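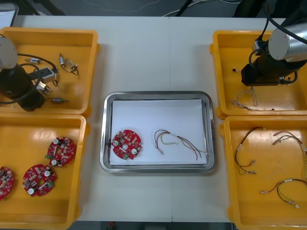

Small parts bench: yellow bins either side, lined steel tray in the middle.

TROKDEN REPAIR ROOM – FALL WALK-THROUGH
Inspected 26th October

Fire exit clear: YES. The bicycle has moved to the hallway, where it is somebody else's checklist.

Extinguishers in date: 2 of 3. The third expired with the previous lease. Replace by November.

First aid kit stocked: NO. Plenty of eye patches, no bandages. We are ready for pirates.

Extension cords: FAIL. One cord plugged into another, feeding the kettle. Same comment as last year, same kettle.

Ladder: PASS. Wobble traced to the floor.

Floor: see ladder.

Solvent cabinet locked: YES. Key found in the lock.

Exit sign lit: YES – it hums, but humming is not on the form.

Sign-in sheet: PARTIAL. Wonumby crew signed in and have apparently never left.

Re-check due when the new extinguisher arrives.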